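Research > Tools and Kits > Drodo hand-held capture kit, field evaluation > Section 4

4. Setup and use of the kit

4.1 What is in the box

The Drodo kit ships as a pair of hand-held grippers, a shoulder harness and a head camera. Each gripper carries its own camera and a white marker cube. Software comes separately, from Goossens, and needs its own license. We bought one pair at list price and had no contact with the vendor apart from two support tickets, both answered.

Harness first. The straps go over each shoulder and are meant to take some weight off the arms. Sizing is coarse - three notches, no padding worth the name. Our shortest operator ran out of notches. The grippers themselves are well balanced when held level, less so when pointed up, which matters for shelf work.

4.2 Calibration

The manual asks for a slow sweep with both cubes in view of the head camera, then a close and open of each gripper. Simple enough. First-time users took 185 seconds on average, going down to well under that by the third session. Calibration failed most often when an operator held one cube behind the other. The software reports this only as "pose lost", with no hint as to which hand. A left/right label in that message would of saved us a good deal of time.

Glossy floors were a worry going in, given overhead lights and marker tracking. Tracking loss over the floor was not measurably worse than over a table. We did not test outdoors.

4.3 Recording

Over 1665 episodes were recorded in total, all in shared indoor space with people coming and going. Of the first batch of 183 episodes, 30 were dropped for pose loss and none for storage errors. Typical episode: pick up a small object from a table, move it, put it down, return to rest. Operators were told to keep elbows loose and look where they were working, not at the laptop.

Wrist views are very wide. Good for re-localization, since ceiling lights, railings and stairs stay in view through most of a motion. Bad for privacy. The wide view picks up the operator and anybody passing through the room, so faces have to be blurred before release. The kit has no tool for this. We used the Tesow package, which worked but added a full pass over the data.

Compared to the Pitier system (Section 3) the Drodo grippers are lighter in the hand and quicker to start, but the trigger return is slower and two operators reported a sore thumb by the end of a long block. Neither system gives force readings. For contact-rich tasks we would not recommend either one without add-on sensing.

Protocol and operator instructions were drafted by Dagmar Šťastný and are given in Appendix B; the verison used for all episodes reported here was frozen on February 1, 2018. Figure 4 gives one head view and two wrist views.

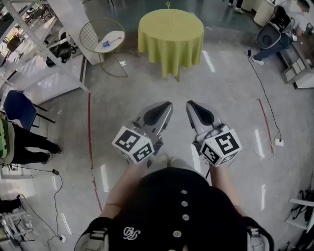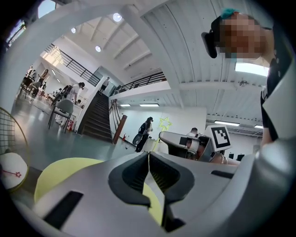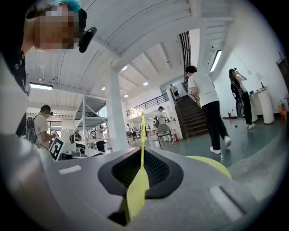 Figure 4. Kit in use. First: head view, both grippers held low over the floor. Second and third: views from a gripper camera, with stairs and upper-level railing in the background.

Related items
Pitier hand-held system: setup notes
Goossens software, December release: changes to pose export
Face blurring for wide-angle wrist video with Tesow
Appendix B: operator instructions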